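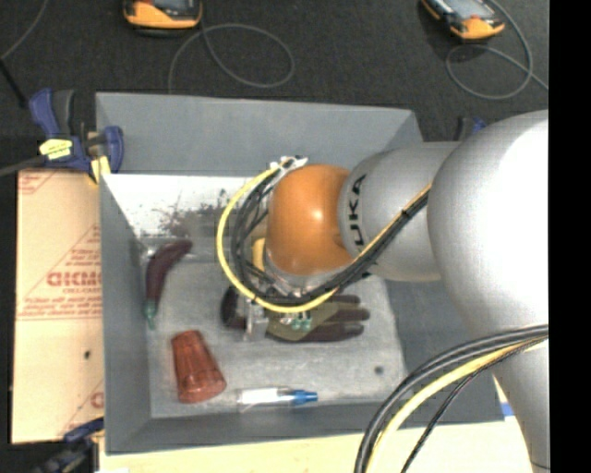
Small local suppliers in airport shops live or die by what happens between the stockroom and the shelf, and this is the part of the joint-venture model that excites us most. A shop past security has almost no room behind the counter. Every refill has to be screened, carried through a staff lane, and put out while travelers are shopping, so the size of a single refill matters a great deal. In our model we treat a refill as a short list of separate things in one container. The smallest load we allow is four units, one bin, one trip. Larger loads are built up from this one in steps of four. The choice is simple, but it lets us compare a candle maker who sends a handful of items a week with a national candy brand that sends hundreds, and it keeps the cost of a trip separate from the value of what is carried.

4.1 Setting

The work was done with Jekier, the lead operator at Tremano, and with Skovulo, the smaller partner in the joint venture. Jekier holds the lease and runs the tills. Skovulo chooses the local range and pays the local suppliers. Between them they had 70 points of sale open during the study, from walk-through stores to carts near the gates. Rugemalira, a freight firm that serves both partners, handles the off-site warehouse and the screening queue.

The range we studied came from 51 local suppliers. Most were food and gift makers, with a few jewelry and skin care firms. Their contracts differ in length and margin, but they share one clause that turned out to shape almost everything we saw: a supplier is charged a fixed fee for each trip through screening, no matter how much is on it. Saron Gashaw, who manages the local range at Skovulo, described the fee as "fair to the freight people and rough on the soap people." We think that is a very good one-line summary of the data, and we will come back to it in 4.4.

4.2 Data

We had three sources. The first is the trip log kept by Rugemalira, which gave us 1,507 trips after we removed duplicate entries and returns. Each line has the time the load was released, the shop it was meant for, the supplier, the number of units, and the time a shop worker signed for it. The second is the sales record from the tills, joined to the trip log by product code. The joining was slow work. Codes had been typed by hand in some shops and scanned in others, and one supplier had changed all its codes partway through. Hajar Fawzy rebuilt the links for that supplier line by line, and the result is far better than the automatic match we had planned to use.

The third source is a set of 97 short talks with shop staff, held at shift change, most of them close to 2 p.m. We asked the same opening question each time: what did you run out of today? After that we let people talk. These talks gave us things that no log could hold. Staff told us which gaps on the shelf they filled with something else, which products they kept under the counter for regular flyers, and which refills they put off because the bin would have blocked the aisle during a boarding rush.

That last point changed the study. We had assumed that a signed-for load went on the shelf right away. In many shops it did not. We added a question on this to the later talks and included a delay term in the model, drawn from the answers for each type of shop. Carts have the shortest delay, since there is nowhere else for the goods to go. The walk-through stores have the longest.

4.3 Model

We wanted a model that a range manager could follow with a pencil. For each product in each shop there is a stock level, an hourly rate of sale that follows the flight schedule, and a refill rule. When stock falls below the trigger, a load is requested. The load arrives after the screening time plus the shelf delay. If stock reaches zero before then, sales are lost. Some of those lost sales move to a near neighbor on the shelf, and the share that moves was set from what staff told us and then checked against the tills.

Three refill rules were tried. Under the current rule, each supplier decides alone when a trip is worth the fee. Under the pooled rule, all local suppliers bound for the same shop may share a trip and split the fee by units. Under the scheduled rule, one shared trip leaves for each shop at a set hour, whether it is full or not. Load size goes up in steps of four units in all of them, starting from the smallest load.

It would be easy to make this much more complex. We did build a version with a separate rate of sale for each departure bank, and Berhanu Adugna got it to fit the till record beautifully. It ranked the three rules the same way, took a night to run, and could not be explained to a shop manager in one sitting. We kept the simple version for the results and use the larger one only as a check.

4.4 Results

Pooling helps, and it helps most where the trouble is worst! Suppliers with low weekly sales wait longest under the current rule. They hold back until they have enough units to spread the fee, and by then the shelf has often been empty through the evening flights. When the fee is shared, the wait shrinks and those evening sales come back. Larger suppliers see very little change in either direction. We had expected them to lose a little from slower, fuller trips, and we were delighted to find no sign of this in any type of shop.

The scheduled rule was more of a mixed bag. It does well at the walk-through stores, where demand is steady and staff like knowing when to clear a bit of floor. It does badly at the carts. A cart near a gate can sell nothing for two hours and then sell out in a quarter of an hour when a delayed flight keeps a full cabin waiting beside it. A fixed departure time cannot respond to that. Several cart workers had told us as much before we ran a single test, in plainer terms than ours.

The fee itself deserves a closer look. Cutting it helps every supplier, but most of the money goes to those who already refill often. Splitting it by units sends more of the gain to the small ones and leaves Rugemalira with the same income per trip. There are fewer trips overall, though, and so total income falls unless the fee goes up slightly. We tried a range of higher fees under pooling. Small suppliers still came out ahead of where they are now across much of that range, which gives the partners real room to bargain.

4.5 Notes on the fit

The model runs a little too smoothly in August. Sales at the tills that month jump around more than flight schedules can explain, and the lost-sales figures for cold drinks are too low in every version we tried. Tsehay Tilahun suspects that families buy in bunches, so that one empty shelf costs several sales at once. We like this idea a lot and have started on a test of it using basket records from the two largest stores.

The share of lost sales that moves to a neighbor product also needs care. It is well grounded for food, where staff watch people reach for the next thing along. For jewelry it rests on a few talks, and shoppers there may walk away without anyone noticing. Doubling or halving the share for jewelry leaves the order of the rules unchanged in all the shops except the carts, where the pooled and current rules come close to a tie. Yabsira Negussie is collecting a second round of talks at the carts, with questions on jewelry asked first, and the model will be refitted when they are in.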